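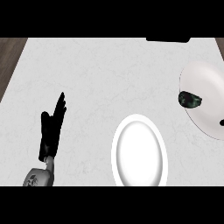 Light gray marble tabletop against a dark wood floor.

Visit to the Gidari Table and Stationery Open Day, Prilham
Posted October 19, 2020

Gidari runs an open day every fall in its showroom on the edge of Prilham, and I went this year to see what they are suggesting for the holidays. I had been once before, when the whole thing was held in the shop in Oakley. The new building is larger and has its own parking lot, but the entrance is on the side street and there is no sign until you are nearly past it.

Visitors were let in by time slot, with masks on and up to 40 people in the building at once. I had booked the first slot of the morning. They take your name at the door and give you a map of the rooms, with arrows for which way to walk. The arrows were ignored by lunchtime, but there was enough space that it didn't matter much.

The stationery room comes first. Gidari sells boxed note cards in sets of 8, and most of the designs I saw were plain, with a thin border or a single initial. The paper is heavier than what they had in Oakley. I tried it with my own fountain pen at the writing desk and the ink did not spread. The matching envelopes are lined in dark green or navy. They also had place cards, gift tags and a small guest book with a column for what each person gave, so you can work through your thank-you notes afterward without trying to remember who brought the candle.

Kieran Bloxham gave the talk on small dinners. He manages the table side of the business and has clearly had a lot of questions since September from people who usually host a crowd and can't this year. His advice was to set a full table even for two, and to mail a card to the relatives who would normally be there, written before the day so it arrives in time. He also suggested sending the invitation on paper if only one other household is coming, and saying in it when the evening will end. I thought that last part was useful. Guests like to know, and it saves the host from hinting.
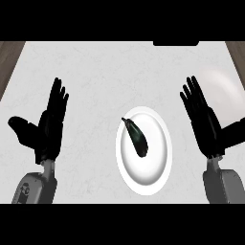 Eggplant on a white oval plate.

After the talk there was a session on centerpieces. The main point was to keep them low enough to talk over and to use what is in the kitchen already – squash, pears, eggplant, a bowl of walnuts. Someone asked about scented candles and was told to leave them in the hall, which is what my mother always said too. There was a long discussion about cloth napkins and whether guests should fold them when they leave the table. The answer was to set them loosely to the left of the plate.

The last room was hostess gifts. I found this one weaker. A lot of it was soap and tea towels, and the prices were not marked, so you had to ask each time. The exception was a shelf of jams and mustards from Plodville, sold singly or in a box of 3. I bought a box and a set of the plain note cards with the navy lining.

Coffee was served outside under a tent, in paper cups. The wind was cold and most people drank it quickly and went to their cars. I stayed to talk to a couple from Oakley who were planning a wedding shower by mail, with the gifts opened on a video call and the thank-you cards already addressed.

Entry is free but you do have to book a slot. The showroom takes orders for printed cards on the spot, and the wait when I asked was 2 weeks. If you want your family name on the envelope flap, bring it written out the way you want it – they print exactly what is on the form.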